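4.2 Garments left on beds

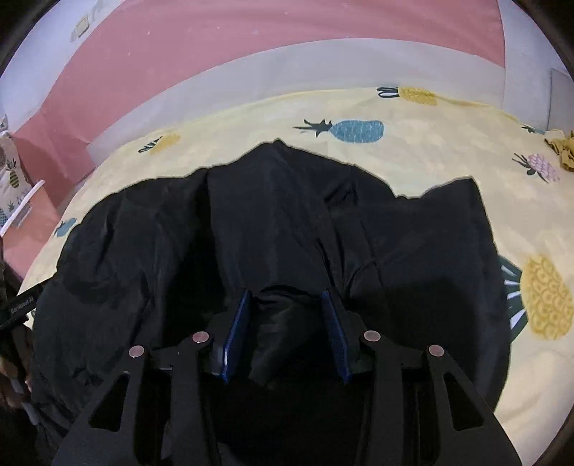

Figure 6. Black jacket on a bed with a pineapple-print sheet.

Tshabalala and Luik treat the bed as a "holding place" for clothes on their way to the closet. We are less sure. Of the 71 bedroom entries in the Sorkton household diaries, 51 mention outerwear on the bed, yet only 2 say where it went next. The rest are silent, and silence is weak support for a theory of sorting.

The jacket in Figure 6 shows the problem. It is crumpled, with soft folds and puffy ridges over a pale yellow sheet, and a reader of the earlier work would call it waiting to be folded. It could as easily have been dropped there for good – the cloth does not say. Nor does a bunched garment tell us much about how tidy a household is, despite the scale proposed in the Nedard survey. We therefore coded such items by place alone and left purpose blank.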